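Oltureck Returns Cloth-Handling Cell to Daily Service Following Gripper Overhaul

Automation Services -- News in Brief, March

The Oltureck laboratory has returned its cloth-handling cell to daily service following a scheduled overhaul of the gripper and a full recalibration of the wrist camera. The cell, known internally as Pramano, was out of use for 2 weeks.

The overhaul was due under the maintenance plan adopted last year, which calls for the gripper to be opened and inspected after every 2000 grasp cycles. Technicians found lint packed behind the finger pads and moderate wear on the pads themselves. The pads were replaced with parts supplied by Khalaf, the laboratory's contractor for end-of-arm tooling. The linear guide was cleaned and greased, and the wrist cable was given a new strain relief after the outer jacket was found to be chafed.
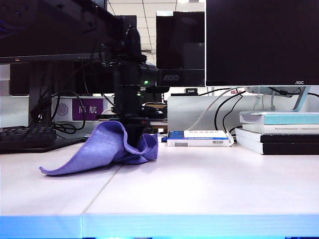 Grip force was then reset. The earlier value had been raised in small steps over the winter to make up for pad wear, and it was too high for new pads. Staff lowered it to the figure in the original commissioning record and confirmed it with a force gauge before any fabric was placed under the arm. The closing speed was left unchanged.

Acceptance work on the cell is done with microfiber cloths. The pile catches on rough spots along the finger edges that a smooth test block would pass over, and a pulled loop is easy to find on inspection. Each acceptance run consists of 200 grasps, with the cloth bunched differently from one grasp to the next. A run is stopped if the cloth slips or if the controller reports a force fault, and the count starts over from zero once the cause has been corrected. 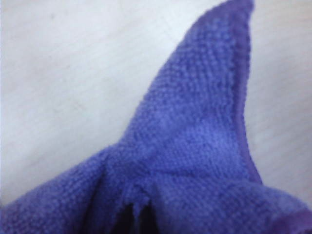 The wrist camera required more time than planned. Its bracket had shifted slightly when the gripper was removed, and the stored calibration could no longer be used. The bracket was squared against the tool flange, the screws were set with thread-locking compound, and a new hand-eye calibration was carried out with the Gultine software already installed on the cell controller. Exposure was also reviewed. Automatic exposure has been turned off for acceptance runs so that recordings made before and after a service visit can be compared directly.

The review covered focus as well as exposure. At close range the lens holds only a shallow zone of sharp detail, and settings were judged on still views taken with a cloth gathered up close to the lens.

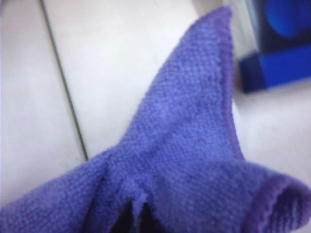
Camera settings are now kept in the service record together with the force values. The record also carries a note on reading close-range views, intended for staff who review recordings without access to the cell. In a typical view of the purple cloth, the loops are clearest in the middle of the raised peak, while a blue object in the upper right corner is heavily blurred. Reviewers are asked to judge sharpness on the middle of the fabric and to disregard the background. The thin seam line that runs diagonally across the white surface behind the cloth should likewise not be used as a focus reference.

Under the revised plan, operators will brush lint from the finger pads at the end of each shift and check the bracket screws once a week. The inspection interval for the gripper is unchanged. A spare set of pads and a spare wrist cable are now held on site -- previously both had to be ordered when needed.

Groups that use the cell should reload their task files before the first run, as positions saved under the old calibration are no longer valid. Booking requests may be submitted through the usual form.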